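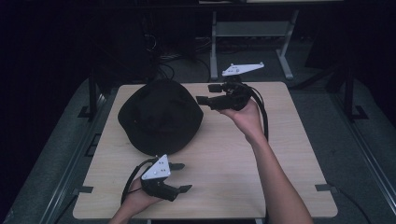
Section 6: When a gripper stops following

This section covers the most common fault on the Sturkel paired hand grippers: one gripper loses tracking, or its fingers no longer match the recorded opening, while the other carries on as normal. It applies to grippers with the white triangular marker plate and a cable connection. For faults on both grippers together, go to Section 7 first.

6.1 Signs of the fault

The Drokirix display shows TRACK LOST or JAW OFFSET beside the left or right hand symbol. In some cases there is no message, and the first sign is a recording in which the gripper stands still or jumps sideways. Soft items such as hats and folded cloth tend to hide a jaw offset, as the fingers still close on the fabric and the task looks fine to the person doing it.

CAUTION: Do not carry on with a task after TRACK LOST has appeared, even if the message clears. If the recording is later played back on an arm, the arm may make a sudden move at that point.

6.2 Make the station safe

1. Stop the recording. Mark it as failed so that it is not passed on for playback.
2. Let go of the item and leave it on the table.
3. Open both grippers fully and set them down on the tabletop, plates facing up, fingers pointing away from you.
4. Check that neither cable is wrapped round your wrist or forearm before you step back.
5. If an arm is linked to the station, switch it to HOLD and wait for the steady amber light.

CAUTION: The fingers can still pinch when the station is paused. Keep your free hand clear of them until the gripper has been unplugged.

6.3 Check the cable

1. Unplug the faulty gripper at the station end. Pull on the plug, never on the cable.
2. Run the cable through your fingers from end to end and feel for kinks, flat spots or splits in the cover.
3. Look into the plug for bent pins. A bent pin means a new cable. Do not try to straighten it.
4. Plug back in until it clicks, and leave enough slack for a full reach across the table.
5. Start a test recording and move the gripper slowly for 50 seconds. If the message comes back when the cable is moved, replace the cable.

Note: Swapping the two cables over is a quick test. If the fault moves to the other hand, the cable is to blame.

6.4 Check the marker plate

1. Hold the gripper by the body and press lightly on each corner of the plate. There should be no movement.
2. If the plate rocks, tighten the screws underneath with the key supplied. Stop when they are snug - too much force will crack the plate.
3. Wipe the plate with a dry cloth. Do not use spirit cleaners, which leave a shine that upsets the tracking.
4. Run PLATE CHECK. The score must be 88 or higher. Below that, fit a new plate and calibrate again.

6.5 Reset the jaw opening

1. Take off any loose finger pads and fit new ones.
2. Choose JAW RESET and pick the correct hand.
3. Close the fingers fully, wait for the tone, then open them fully and wait for the second tone.
4. Repeat once. If the two readings differ, the gripper must go back for repair.

6.6 Reporting

Write down the hand, the message and the last good recording number. At the Bavville site, send these to Milagros Valderrama before the station is used again. Other sites should use the Alvarado repair form.

Note: Recording 1,929 at Bavville was made with a loose plate and passed for playback in March. The arm struck the table edge. Any copy still held on a station must be deleted.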